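Putula reusable tubs, tan, pack of 5

I sell a lot of food containers in my little Tindetton shop and these are the ones I keep taking home myself. Thin, light, quick to wash, and they stack flat in a drawer (mine holds nearly 50!). The lids come separately, in packs of 3. I restocked the tan ones on July 28, 2022, and the smoky gray from Kivi should be back in December.

Tub, something small, round and red, microwave:

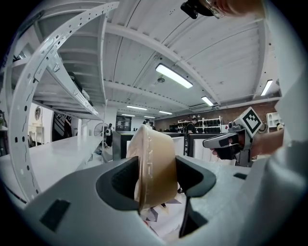
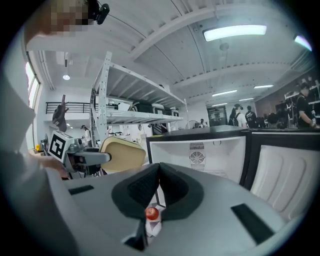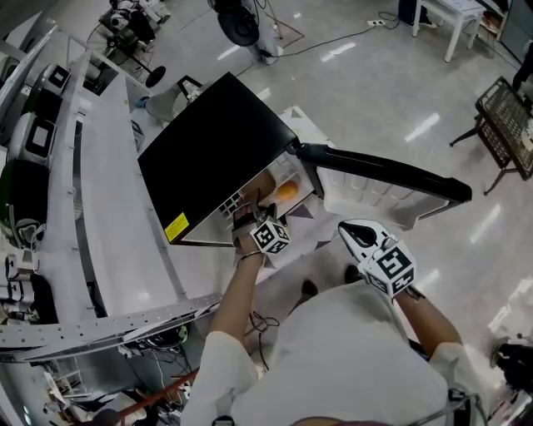
I get asked about color more than anything else, and my answer is always to buy the tan if you reheat a lot of sauce, as it hides stains so much better than clear. It's see-through enough to tell soup from rice without popping the lid, too. The one standing on its edge up there has the same sort of amber tint and ribbed side, so you get the idea (they look darker in a stack). Please warm yours in short bursts, 2 minutes tops, and leave the lid loose. Orders over 5 packs ship free from our Rurnurdale store room.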